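Home | Notebooks | Bench | Stores | Contacts
Print this page | E-mail this page
Reading time: 2 min

16 Oct 2021, Stindley workshop, back bench

Started on the window side. Light is strong there in the morning and hard on the eyes when reading small labels, so I did the sorting with my back to it and left the label writing for after lunch.

Offcuts first. Anything under 40 mm went in the scrap bin, the rest into the long tray by length. Kept one 83 mm piece from the Amton job because Obaidul Weerasinghe still wants it for a spacer. His initials are on it in pencil.

Screws from the Haque order were mixed again. Sorted the M3 from the M4 and gave up on the short ones, which are now in a jar marked "short, mixed". The box of 200 washers is unopened. Leave it that way until the old ones are used up.

Swept under the bench. Found the 29 mm socket we had written off in July and put it back on the rail. 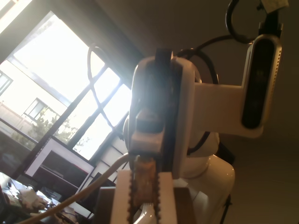 Drawer three still sticks. I waxed the runners and it is a little better on the left side. The right runner is bent and wants replacing. Irnov has the same type in their list, so I will add two to the next order.

To do: relabel the trays, ask Obaidul about the spacer, new bags for the vacuum.

Print this page | E-mail this page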